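4/1/21

Rinia bench, two-arm cloth handover. Picking up where Tadeusz Marciniak left off.

Changed one thing today: the second arm now waits for the wrist view of the first arm before it picks a grasp point. Before this it used the overhead view only, and the fingers hid most of the cloth once the arms came close together.

Ran 188 trials in the old log through the new grasp picker offline. It chose a different point in 18 of them. Most of those are cases where the cloth was bunched up near the palm. Need to check them by hand before I trust it.

Open problem is the wrist view itself. White wall and white table give the segmenter very little to work with, but blue cloth separates fine even when only a bit of it shows beside the finger.

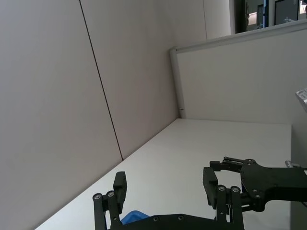 Lowered the minimum mask size so small patches of cloth still count. Also set the approach speed to 5 cm/s for the last stretch, with a stop if the two grippers get within 15 mm.

To do: rerun the Farbridge set with the new mask size. Ask Tadeusz which finger offset he used in June, the config file doesn't say.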